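Borkik toiletry drive doubles its boxes for December

The Borkik neighborhood center is packing toiletry boxes again, and this year's drive is the biggest one yet! Neighbors have dropped off 2,152 items since the collection opened, from toothpaste and soap to little bottles of mouthwash, and the shelves along the back hallway are wonderfully full.

The plan is to send out 207 boxes before the end of December. They'll go to families staying at the Bravuvberg shelter and to people who have just moved into their first apartment on Boateng Street, often with a suitcase and not much else. Last year the center managed roughly half that number.

Packing runs from 6 in the evening until everybody gets tired, and it's a lot of fun. Tall bottles go in first, standing up against the sides, then the flat packets, and the small stuff fills the gaps. Elmarie Khumalo, who runs the drive, would love more shampoo and travel-size deodorant. Toothbrushes are already covered (thank you, Tondenex Dental, for the five cartons!).

An open cardboard box waits in the middle of the table, with a small blue mouthwash and a leaf-print spray bottle on one side. 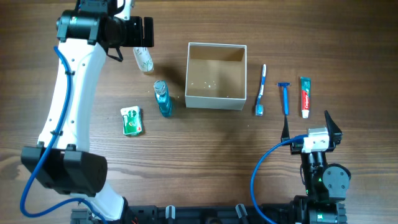 Dionysis Katsaros wrote in to ask whether opened bottles are okay if they're nearly full. Sorry, they aren't, but sealed hotel minis are very welcome, and so are full-size bottles with the caps taped down. Drop-off is at the side door until 8 p.m.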